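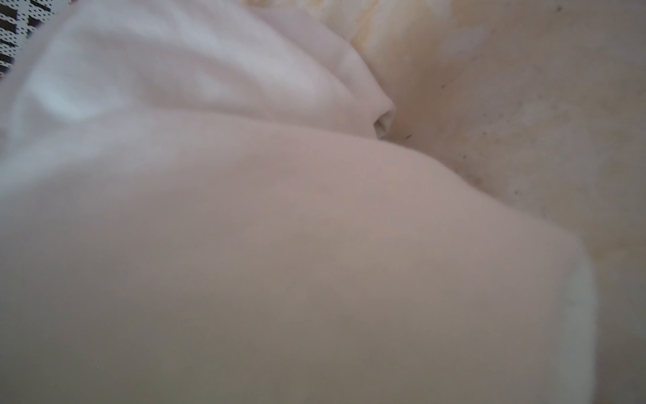

Notas para la charla «La ropa blanca antes de doblarla»
Marilou Maglaya, taller de ropa de Lalance
Encuentro de octubre, sala pequeña de Gredusetti

Antes de empezar

Saludar. Dar las gracias a la gente de Gredusetti por la sala y por el café. Decir que el español no es mi primera lengua y que, si una palabra sale rara, me pueden corregir en voz alta, lo prefiero así.

Decir también de qué no voy a hablar. No voy a hablar de detergentes ni de temperaturas. Para esto está la charla de después. Yo hablo solamente de los minutos que hay entre la prenda amontonada y la prenda doblada. Son pocos minutos por prenda, pero en el taller el mes pasado hicimos 551 prendas y los minutos se juntan.

Preguntar a la sala: ¿quién dobla de pie y quién dobla sentado? Esperar las manos. (En Jitaru casi todos doblaban sentados y esto me obligó a cambiar la mitad de los ejemplos. Hoy tengo preparadas las dos versiones.)

El montón

Primera idea. Una prenda fina y blanca, cuando está hecha un montón, no enseña su forma. Hay pliegues, hay una punta que sube, hay una parte que se abomba, y todo es del mismo color. Con una camisa de cuadros el ojo sigue las líneas del dibujo y encuentra la manga enseguida. Con lo blanco hay que buscar de otra manera.

Lo que yo busco, en este orden:

Un borde con costura. El dobladillo es más grueso que el resto y se nota con el dedo aunque no se vea.

Una abertura. Un puño o un bajo hace a veces un tubo pequeño, y dentro del tubo hay sombra. La sombra se ve bien en la tela blanca. Si encuentro un tubo, meto dos dedos y tiro despacio.

La etiqueta. De esto hablo ahora con más calma.

Contar aquí lo de mi primera semana en Lalance. Yo cogía el montón por el centro y lo sacudía en el aire, como había visto hacer en casa. La prenda se abría, sí, pero caía otra vez de cualquier manera y yo empezaba de nuevo. La encargada me dejó hacerlo toda la mañana y después de comer me dijo solamente: «Por el borde». Dejar que se rían un poco, si se ríen.

La etiqueta

Una tela fina deja pasar algo de luz y entonces la etiqueta se reconoce antes de leerla: es un rectángulo con letras oscuras en un sitio donde todo lo demás es claro. En el lienzo de la pantalla las letras quedan a lo largo del pliegue y yo leo, creo, «UTI», y debajo líneas más pequeñas que ya no puedo leer. Al lado hay una marca de color morado, muy débil.

Una etiqueta así ayuda de dos maneras. Primero, porque muchas veces está cosida a una costura y la costura lleva a un borde. Segundo, porque si las letras están torcidas ya sé que la tela también está torcida en este punto. Yo no aliso la tela para leer la etiqueta. Hago al revés: giro la etiqueta hasta que se lee derecha y la tela viene detrás.

Sobre las marcas de color en lo blanco: apuntarlas antes de doblar. Una marca débil que queda dentro del doblez se olvida. En nuestro cuaderno escribimos el color y el lugar, por ejemplo «morado, junto a etiqueta», sin decir de qué creemos que es. Antes escribíamos «tinta» o «vino», y nos equivocábamos mucho.
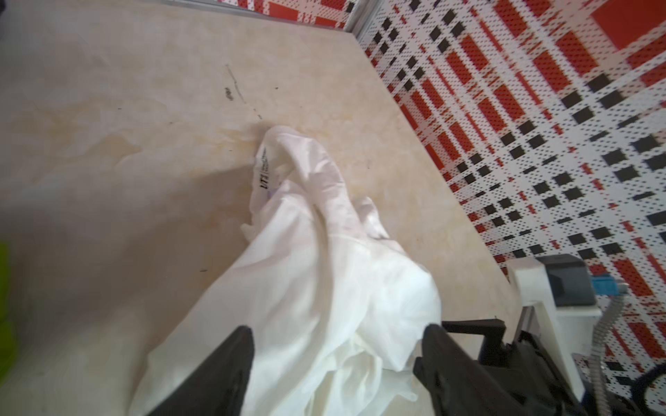

La mesa

Cambiar el ritmo, aquí la gente suele estar cansada de tela.

La superficie donde se trabaja lo blanco. He oído en varios sitios que tiene que ser oscura para que haya contraste. Es verdad que el contraste ayuda. Pero una superficie oscura y brillante cansa mucho la vista cuando se pasan varias horas con tela blanca encima. A mí me gusta un tono crema, con vetas suaves como de mármol. La prenda se distingue bastante bien y los pliegues hacen su sombra sobre un color cálido, así que los veo sin esfuerzo.

El defecto de las superficies con vetas: esconden la suciedad. Una mota oscura pequeña parece parte del dibujo. Una raya fina también. Por esto recomiendo mirar la mesa de lado, con la cara casi a la altura del tablero, antes de poner la primera prenda. Si la raya es solamente de color, no hace nada. Si la uña se engancha en ella, la tela fina también se puede enganchar.

Consejo práctico que me dieron en Aten y que todavía uso: pasar por toda la mesa un calcetín viejo de nailon puesto en la mano. Donde se engancha el calcetín, se pone un trozo de cinta. Tardamos siete minutos la primera vez, y ahora menos.
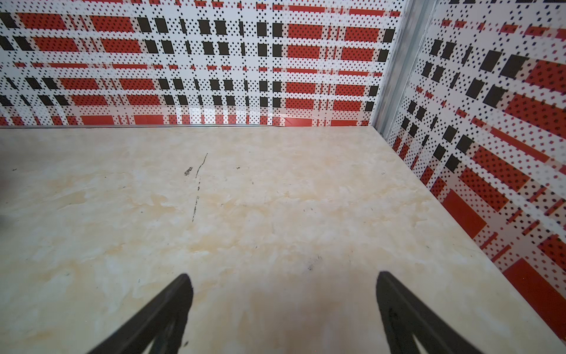
Con las motas es distinto, porque la mayoría se van con un paño apenas húmedo y las que no se van ya forman parte de la mesa. En nuestro taller tenemos hecho un plano, un dibujo muy simple en papel, con las marcas que no salen. Cuando alguien nuevo pregunta «¿esto es una mancha?», miramos el plano y seguimos. Parece exagerado, lo sé. Pero antes del plano frotábamos la misma mota todos los días.

Los bordes de la mesa merecen una frase. Si hay un perfil de metal, pasar el dedo por todo el largo, también por las juntas. Las esquinas son lo peor. Las prendas blancas finas se deslizan mucho y siempre acaban en la esquina.

Preguntar si alguien ha tenido enganchones. Seguro que sí. Dejar hablar a dos personas como máximo, porque en Jitaru dejé hablar a todos y perdí el final de la charla.

Lo que hay detrás de la tela

Esta parte es más corta y es un poco de opinión.

El fondo también cuenta. Hablo de la pared, del panel, de lo que el ojo tiene detrás de la mesa mientras trabaja. Un tartán rojo, blanco y negro, con puntitos encima, es un fondo muy fuerte. Una ventaja tiene: la prenda blanca delante de él no se pierde nunca, el contorno sale muy nítido. Y cuando sobresale otra tela estampada por debajo de lo blanco, hay que fijarse dos veces para saber si es ropa o si es pared.

Mi opinión: para ratos cortos me gusta un fondo así, es alegre. Para una mañana entera prefiero algo liso. Hicimos una prueba pequeña, 278 prendas con fondo liso y después una cantidad parecida con fondo de cuadros, las mismas dos personas. La velocidad fue casi igual. Lo que cambió fue que con los cuadros pedían más pausas. No es ciencia — éramos dos personas y una libreta — pero lo cuento porque me lo preguntan.

Los rincones

Cuando se trabaja junto a una pared, o dentro de un espacio cerrado por paneles, la ropa se va al rincón. Se empuja un poco con cada movimiento y al final hay una pila pegada a la pared, con la prenda que necesito debajo de todo.

Lo que hacemos en Lalance es dejar siempre un palmo libre entre la pila y el panel. No siempre lo conseguimos. 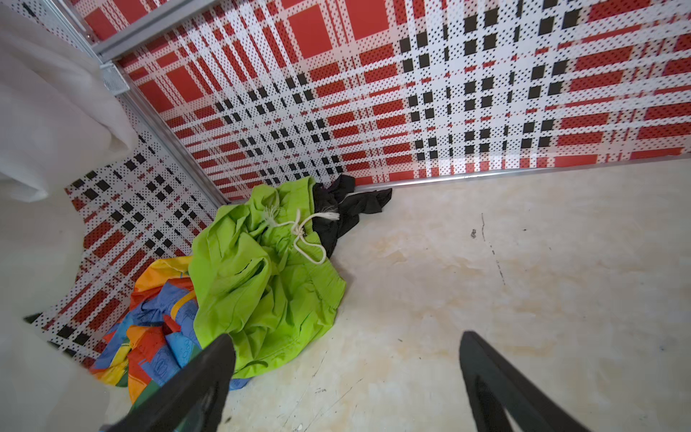

Para sacar ropa de un rincón, nunca tirar hacia arriba. Se levanta primero lo que está encima, se pone al lado, y la prenda de abajo se trae hacia el centro arrastrando plana, con la mano abierta. Si hay un perfil abajo en la pared, comprobar antes que ningún borde se ha metido en la junta. Un hilo atrapado en una junta de aluminio no avisa, y el agujero se descubre al doblar.

Demostración

Traigo una blusa fina y una funda pequeña. Hacerlo despacio y sin hablar la primera vez. La segunda vez, hablando:

Dejar caer la blusa sobre la mesa, sin prepararla.
Buscar el borde grueso con la yema de los dedos.
Seguirlo hasta una abertura.
Meter dos dedos, abrir, tirar hacia mí.
Buscar la etiqueta y ponerla derecha.
Estirar la parte de abajo hasta que quede plana sobre la mesa.
Solo entonces las mangas.

Si la blusa se resiste, usar la funda y no pedir perdón tres veces, como hice en el ensayo.

Invitar a alguien de la primera fila a probar. Darle la funda, que es más fácil. No coger la tela de sus manos aunque lo haga lento. (Esto me cuesta mucho.)

Preguntas que suelen hacer

Sobre los guantes. Yo trabajo sin guantes, porque necesito notar la costura. Con guantes finos de algodón también se puede, pero la etiqueta se busca entonces con los ojos.

Sobre el vapor. Después de doblar no, antes sí. Y para más detalles, la charla siguiente.

Sobre cuántas prendas antes de una pausa. Depende de la tela. En una jornada de unas 400 piezas nosotros paramos tres veces. Con tela muy fina paramos más.

Sobre la marca morada del ejemplo. No sé de qué es. En el cuaderno se escribe el color y el lugar, y lo dejamos así.

Al terminar, recordar que las hojas con el plano de la mesa están junto a la puerta y que el calcetín de nailon lo llevo en el bolso, por si alguien quiere probarlo en la mesa de esta sala.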